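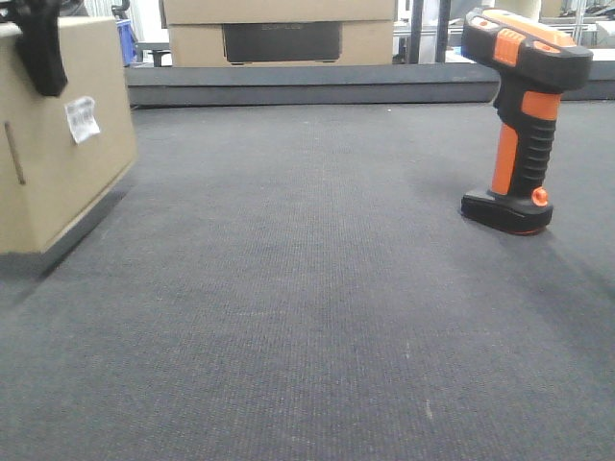 Finding things again: notes for the stockroom talk
Sarahí Trujillo, Thursday, June 25, 2026

Morning everyone, thanks for coming in early. I'm Sarahí, I look after the stockroom at Medrano, and I've been asked to talk for a bit about how we went from a room full of mystery boxes to a room where I can tell you on the phone what we've got.

(Wait for the people at the back to sit down.)

Start with December. We'd moved over from the old Drundness unit, and when I did the first proper count we had 1,073 lines on the list and I could lay my hands on most of them. Most! The rest were "somewhere behind the other boxes". Citlali Esquivel will remember, she was the one on the steps with a torch.

Ask the room: who still writes on boxes with a marker pen? Hands up, no shame in it. I did it for years. My trouble is that my sevens look like ones, and when a box gets used again you end up with three sets of writing on it and you have to guess which is the newest.

So, labels. A little white label on the front of the box, barcode and a bit of text, and it goes on before the box goes anywhere near a shelf. Things I'd pass on:

Put it on the front face. We had a spell of sticking them on the lid and then of course another box goes on top and you can't see a thing.

Smooth it down with your thumb from the middle outwards. A crease across the bars can be a right pain, and you'll stand there waving the scanner about like you're trying to get a signal on a hill. A bit of crumpling at the corner I'd live with. If it takes more than a couple of goes, print another.

Keep straps and bits of packing off the label. Sounds silly, but I've spent ages trying to scan a box with something dangling over it.

Then the scanner. I'd been using the old Tarska one, which was fine until the lead started going, and I was nervous about changing.
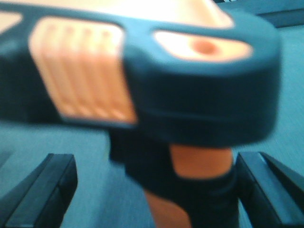

What won me over was having something I could pick up by the handle and put straight back down standing up. I do like a bit of orange on a tool as well, my eye goes to it when I'm looking round the room in a hurry. The old one was grey from top to bottom and lived under the paperwork.

Give it a home. Ours goes on the right of whatever I'm checking in, boxes on the left, every time. I'm right-handed, so swap it round if you're not. Box, scan, shelf, next box. On a good morning I can get through 88 boxes before my tea break, and on a bad one I've done 25 and found a delivery note that doesn't match any of them.

(If we're running late, skip the next bit.)

The Vatari order. It came with 41 boxes all the same size, and I put every one away before I'd labeled the shelves. Had them all out again the next day. Label your shelves first, please, I beg you.

Questions now, and Citlali has spare label rolls by the door if you want to take one away.

Contact: Medrano stockroom desk
© 2026 Medrano
6 shares | 2 comments
Back to top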